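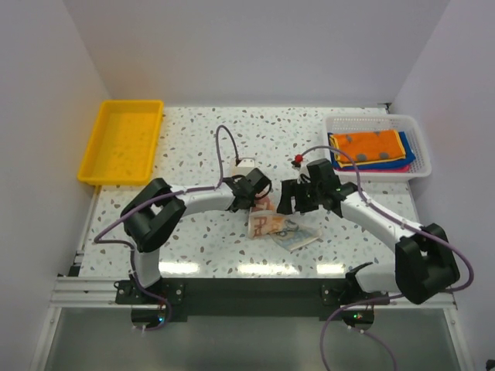
Good afternoon, everyone, and thank you for coming back so promptly after coffee. I'm Rania Shawky, and I've been asked to tell you a little about our open day at Zekthorpe in January, when we had 73 visitors through the lab - more than we had chairs for, I'm afraid.

(Wait for people to sit down.)

We ran two tables of work, so to speak, on the same bench: paper money and cloths. Murali Nair looked after the controls, and Aishwarya D'Souza did most of the talking, bless her, for 40 minutes at a stretch. The money drew the bigger crowd. Everybody has fought with a crumpled note at a ticket machine, so they understood the trouble right away.

Then we moved on to the cloths, and here I'd like to slow down a bit.

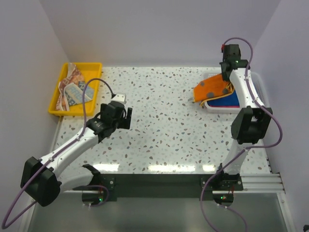

Right arm at the orange dotted cloth, open day at Zekthorpe.

Look at the corner hanging over the rim of the white tray. Soft things never lie the same way twice, and a lady in the front row told Aishwarya it was just like her ironing pile - I've used that line ever since.

(Pause for questions. Réjean has the microphone.)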